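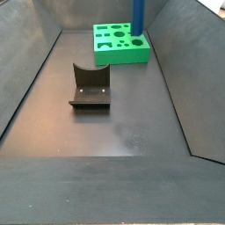 8/26/24, Rastside workshop. Entry by Stamatia Rallis.

Adhesive trial, Altetum paste, second batch. The paste was mixed at the ratio given on the supplier sheet and left to rest for 40 minutes before use. Linen strips were cut from the Ullon roll and applied to the spine of the 1731 ledger, leaves 432 to 492 only. The earlier leaves remain in their original sewing and are not to be treated at this stage.

The paste spread evenly but was slow to take at the lower joint. A second coat was applied there. Weights were placed on blotter and board.

Two leaves show old losses at the gutter. These were recorded on the condition form and left as found.

Colleagues are asked not to move the press before the joint has been checked. The remaining paste is in the cold cabinet, lower shelf, labeled. The Kaushik tissue has not been delivered; the order should be followed up with the supplier.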